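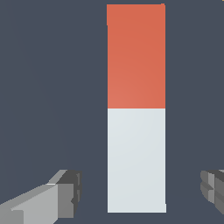

Illustration: Teodora Delić

On a clear Monday in February, Heike Strobel drove up to the Plerus observing station to look for a rock 122 metres across. It had been seen on four nights the previous year and then lost in the glare of the Sun.

Small asteroids go missing often. A few nights of positions give an orbit, but a loose one, and by the time the object comes round again the patch of sky to be searched can be wider than the telescope's field of view.

Strobel's team splits that patch into strips. Each strip is photographed five times and Amanuel Tekleab's software looks for anything that has moved against the stars. Most of what it flags is noise, or asteroids already in the catalogue. Shufen Zeng checks what is left by eye, usually before breakfast.

"People expect an alarm to go off," Zeng says. "I get a list. In February it had 152 lines on it."

Line 4 was the missing rock. It was fainter than predicted and well east of where the old orbit had put it. Panagiotis Vasić worked out a new orbit that afternoon, and the station asked for a second telescope to confirm the position.

The new path keeps it far from Earth for the rest of the century. Strobel has since moved on to the next object on her list, last seen by the Gwilliam survey and fainter still.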